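Chapter 11
Cloth in the Household and in Trade

11.1 Why we begin with cloth

Most people touch cloth before they touch any other thing made by human hands, and they touch it every day after. Still, the history of cloth is often left to the last pages of a book on economy. In this chapter we give it more space. We will look at how plain fabric was made, measured and sold in two towns, Gretbridge and Xolalpa, and what the work meant for the families who did it.

Gretbridge stood on a river and lived from linen. In its best years the town had almost 3,000 people, and 900 of them were weavers. The flax was grown in the villages to the north and came to the Tuesday market in bundles. Weavers bought it on credit and paid with finished cloth, so many of them were in debt for their whole life. Xolalpa was different. Cotton was spun and woven there by women at home, in the months after the harvest, and the cloth served also as a kind of tax.

In both towns the plain white piece was the usual unit of trade. It could be dyed, cut or kept – a family with some pieces in the chest had savings. A buyer would open the piece on a table, pass a hand over it and look for thin places and knots. Sellers in Gretbridge complained that this took too long, and in Chapter 12 we will see how the stamp of the town inspector slowly changed the habit.

Before you read on, review these words from the earlier chapters: warp, weft, selvage, bleaching. You will need all of them in section 11.2, where we follow one piece of linen from the loom to the market. 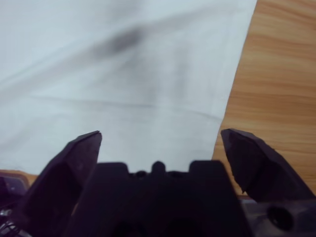
Fig. 11.1 White cloth spread on a wooden tabletop.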